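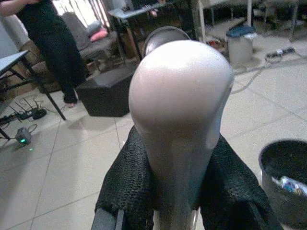 Can a robot sweep the floor yet? Jundeck thinks it is getting close

July 5, 2020

By Yamila Painemal

Anyone who has ever chased the last line of crumbs across the kitchen with a dustpan, moving the pan back a little each time and still leaving a line (you know the one), will have some sympathy for the small team at Jundeck in Vonville, who have spent a good part of this year trying to get a machine to do the same job with an ordinary broom.

Robot vacuum cleaners have been trundling about under our beds for years, of course, and very handy they are too. Jundeck is after something different. Its project, called Adolari, uses two robot arms and the things people already keep in the cupboard, with the idea that a household helper ought to manage with whatever it finds there. The team began in January with folding tea towels and moved on to floors in the spring, on the advice, says project lead Soledad Zapata, of more or less everybody's mother.

"People tell me sweeping is the easy one," she said when I rang her on Friday, laughing rather a lot. "You try explaining it to somebody who has never held a broom! How hard do you press? When do you stop? My nephew is seven and he can't do it properly either, so I feel we're in good company."

The difficulty, as she patiently explained to me twice, is that sweeping takes both hands at once and they have quite separate jobs. One arm has the broom and has to keep the bristles against the tiles while it swings. The other has the dustpan by its handle and must keep the lip down flat, and if it tips even slightly the rubbish goes merrily underneath. Light things are the worst. A scrap of crumpled plastic will skate off sideways at the least puff of air, while a bit of cardboard sits there and has to be given a proper shove.

Then there is the matter of holding on. Bastian Nolte, who looks after the grippers, told me that a rounded handle can turn slowly in the fingers over several strokes, until the brush is facing the wrong way and the arm carries on regardless, quite happily sweeping nothing.
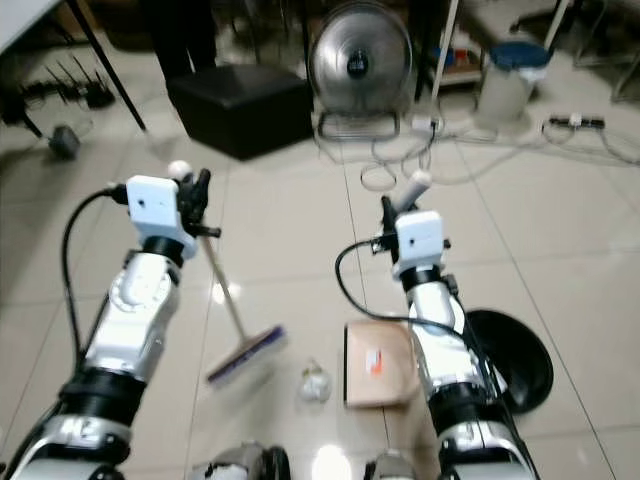

The team has logged 335 sweeping attempts so far and counts more than 70 of them as clean, meaning that the rubbish went into the pan and stayed there. Nolte is cheerful about the figure and points out that the spring's first three days produced no clean ones at all. Tiles are kinder than carpet, he says, and rugs haven't been tried.

Not everyone is ready to throw away the rubber gloves. Catalina Sosa, who runs the Cavalcanti guest house in Vonville and went along to a talk the team gave last month, thought it all very clever and terribly slow. "I could have done the whole landing and had my coffee," she told me, "but I'd take one tomorrow if it did the stairs."

Stairs are a long way off, I'm sorry to report. Jarlath Flanagan, who plans the trials, would like the arms to manage emptying the dustpan into a bin before anything else is added, and he expects that to keep them busy through the autumn. Jundeck has no date or price for a finished machine.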